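4.2 Gripper comparison

We compared two grippers on the same KUKA arm. The first, Plimcombe, is a finger gripper built from metal links with green fingertip pads. The second, Ojo, is a suction cup on a straight tube. Both ran under the Gakport controller with the same speed limits. Each gripper made 700 pick attempts from an open bin, in runs of 100, with the contents mixed by hand between runs.

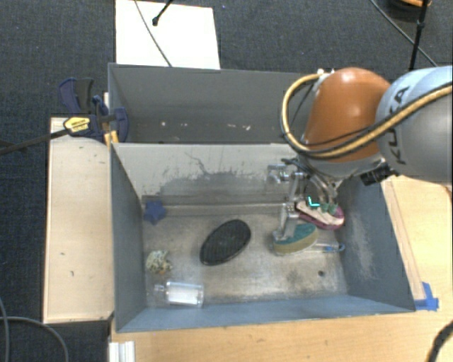
Objects were never placed in a fixed pose. Many came to rest against a wall or partly on top of one another, and we left them that way. An attempt counted as a success if the object was lifted clear of the rim and held for two seconds.

Most Plimcombe failures happened near the walls — a finger touched the side of the bin before the pads could close. Ojo reached these places more easily but often lost its seal on textured or crumpled surfaces. Changing grippers took some 12 minutes, including recalibration.

Figure 3. Picking from the front bin with the Plimcombe gripper.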